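Who Signs for the Stitch?
Lensa Fikre
2024-10-06

I have sat through enough briefings on robot suturing to know how they go. A chart climbs, a clip plays, and somebody says the word "autonomy" as though it had been defined. Then comes the slide about standards, and it is always the shortest one.

The draft I was asked to comment on is called the Bratham guideline, and it has 2 parts. Part one covers the machine and is pretty good. Part two covers the people who build, test and sign off on the machine, and it reads like it was written on the train home. It wants a "competent supervisor" present whenever thread goes through tissue. Competent at what? A person can be very good at stopping a robot and have no idea whether the last knot will hold.

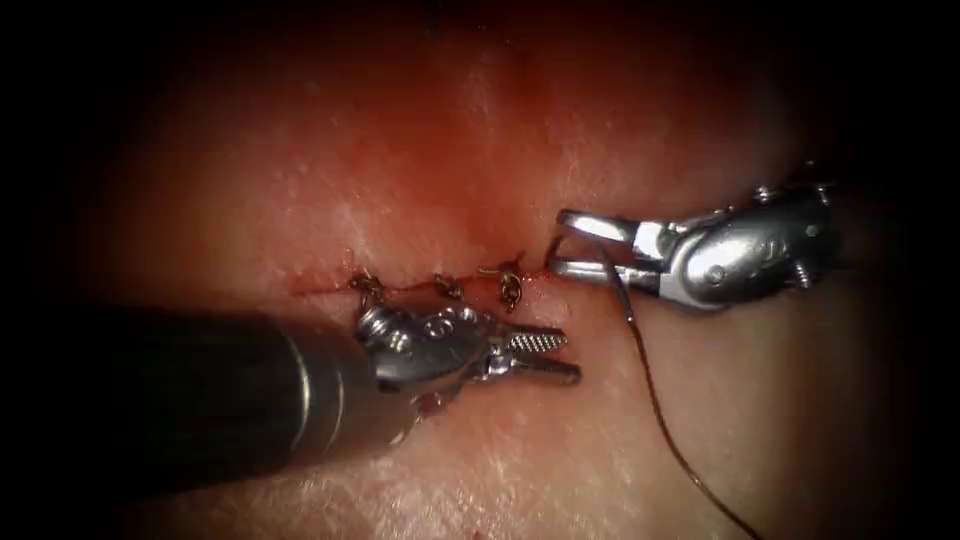

What the draft counts

The main measure is the completed stitch. Clenalik, the supplier pushing hardest for the guideline, reports 3527 of them in its supporting papers, and I believe the number. I just don't know what it is a number of. A stitch is complete, the draft says, when a knot is tied and the ends are trimmed. Nothing about tension. Nothing about how far from the edge the needle went in, or whether the spacing suited the cut. A second-year resident who handed in a logbook like that would get it handed back.

Josefina Insaurralde, who reviewed the draft with me and likes it more than I do, argues that you have to start with what can be counted. Fair enough. But what gets counted first tends to stay counted, and the harder measures get pushed to the next edition. The next edition was promised for April. I am still waiting for a date for the one after that.

She also says that human surgeons get no such scrutiny stitch by stitch. True, and human surgeons have licenses that can be taken away.

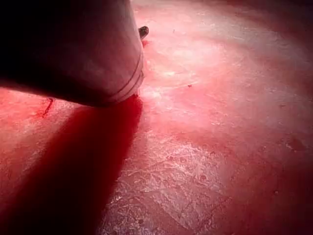 My own worry is the view. Part two lets a supervisor approve a step from "any available camera feed," and those words should be struck out. A feed can be available and useless for the decision at hand. Look at the one above: red light, a hard shadow, a big pale cylinder taking up one corner, and no stitch to pass or fail. I have no complaint about cameras like that for other purposes. But a rule that lets someone approve a knot on the strength of any feed will sooner or later produce an approval given on the wrong one — and the paperwork will look perfect.

The Donstead trial protocol handled this better. It required the approved view to be named before work began, and it required the supervisor to stop the run if that view was lost. People grumbled that it was slow. It was slow. Its 800 logged steps are also the only ones I have read where I could tell what the person signing had been looking at.
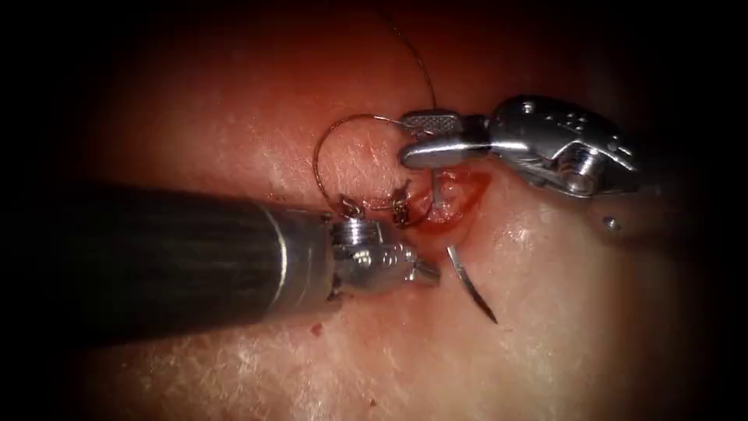
And there is the matter of handing over. The draft treats a stitch as one act with one owner, start to finish. Anyone who has sewn anything knows there are several points where it can go wrong, and at each of them a supervisor might grab the controls. Who owns a stitch that the machine began and a person finished? The draft is silent. I suspect it goes in the "completed" column.

So my comments were short. Name the view. Record every takeover, including the ones lasting a second. Have someone other than the supplier check a share of the knots, and publish the bad ones. The Zariņš group sent in much the same list and was told it was "out of scope for this edition." I expect to get the same letter.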